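April, by the workshop notes desk at Adari

Gears, a plate and a gray mat: an afternoon at the bench

I promised a few people I'd write something about the gear plate, and then I sat on it for far too long, so let's get to it. If you've been following along you know this is the little geared demonstration drive we've been calling the Prerance (the name was on an old parts drawer, and it stuck). It's going to live in the front hall at Kotance eventually, where kids can turn the handle and watch everything go around. Right now it's a plate, a handful of gears and a lot of opinions.

I'll say up front that I love this stage of a project. There's hardly anything to go wrong yet! Everything fits in a shoebox, you can see all the parts at once, and you can still change your mind. Ask me again once the handle is on.

The plate is where it all starts. It's the ring that everything else sits on, with a big round hole through the middle so the main shaft can come up from underneath later on. We got it cut at McKinnon, and I spent a whole evening fussing over the finish. I could have polished it like a mirror, but then every fingerprint shows, and if you've ever watched a room full of eight-year-olds around a shiny thing you know how that ends. So brushed it is, scuffs and all. I think it looks better for having been handled a bit.

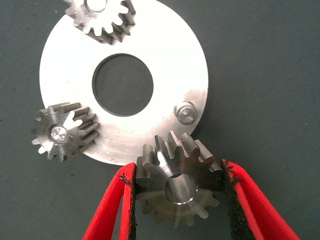 The ring plate, with spur gears and one of the small round-topped pins.

I'm fond of those pins. A gear drops down over a pin and in theory that's the whole job, but the fit is everything. Too snug and you have to press, and then the gear goes on crooked and you have to pull it off and start over (and say something you wouldn't say in the front hall). Too loose and it rattles. Our first batch rattled like a drawer full of forks. For this round I went back and measured everything twice, wrote the numbers in the notebook, lost the notebook, found the notebook, and then we had a fit I'm really pleased with. You feel it slide, there's a tiny bit of drag from the air or the oil or whatever it is, and it settles.

The gears are plain straight-cut spur gears, nothing fancy. Somebody asked me why we didn't go with helical ones, which run quieter. Well, partly money, but mostly I want people to see what's going on. With straight teeth you can look down from above and follow one tooth right into its gap on the next gear. And the noise is half the fun, I think. A geared thing ought to make a sound when you turn it.

If you're putting something like this together at home, my best advice is to dry-fit one gear, then spin it with a fingertip before you add the next. When two gears are on, turn them slowly through a full circle. You're feeling for one tight spot. If there is one, mark the tooth with a bit of chalk and see whether the tight spot travels with the gear or stays put on the plate. It took me an embarrassingly long time to learn that trick, and it would have saved me most of last winter.

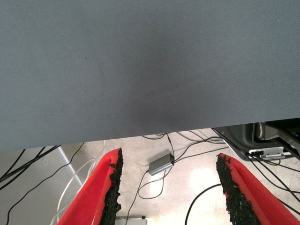
A word about fabric, while I'm at it. I am a complete convert to working on cloth. For years I did this kind of thing straight on a bare bench, and I have the dented gears to prove it. Small steel parts bounce. They bounce and they roll, and they always roll toward the one gap you can't get your hand into. With cloth underneath they land with a soft little thud and stay more or less where they fell. It's also much kinder to the finish on the plate, and when you're done you can gather up the corners and tip everything into a tray.

The kind of cloth matters more than I expected. Anything fluffy is a disaster because the lint gets into the teeth and then into the oil, and after that you've got a gray paste. Terry cloth is the worst of all (please don't use your bath towels, I've done it for you). A smooth, tight weave is what you want, something you can wipe off with your hand. Dark gray turns out to be a nice color to work against too, since a pale metal part stands right out and you don't have to squint for it late in the day.

I do mean to iron the creases out of ours someday. It gets folded up when we put things away and the folds have sort of moved in permanently. They're useful in their own way – I use the long one as a line for setting parts out in the order they go on – but a gear won't sit perfectly level across a fold, so I do the fussy fitting on a flat patch. 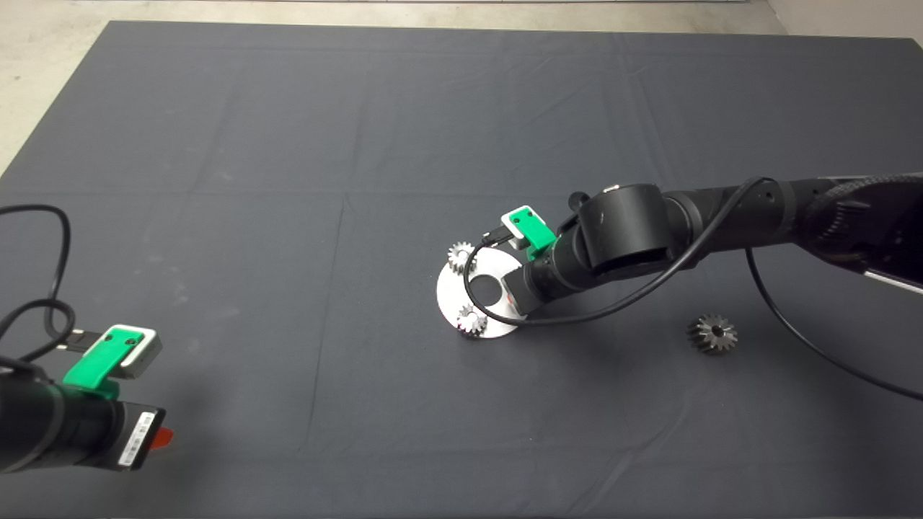 Working low down has been the other big change this spring. I used to think you needed a proper high bench for assembly, with a stool and a lamp on an arm, and for tiny things I still do. But with a plate like this one I like having room on every side, so I can come at it from whichever direction the next gear wants to go. My knees have some thoughts on the subject. I bought a foam pad from the garden store for them and it's the best 20 dollars I've spent on this whole project.

What's left to do? The handle, for one. I've drawn it three different ways and I still don't like any of them. There's a clear cover to sort out, so that little fingers stay out of the teeth, and a base heavy enough that the whole thing doesn't walk across the table when somebody gets enthusiastic. I'd also like to put a painted dot on one gear so you can count how many turns it takes to come back around to where it began. Kids love that kind of thing, and so do I.

If you have a favorite oil for slow-turning gears, send me a note. I've been using a light machine oil and it's fine, but it does creep, and I'd like something that stays where I put it. More pictures when the handle exists!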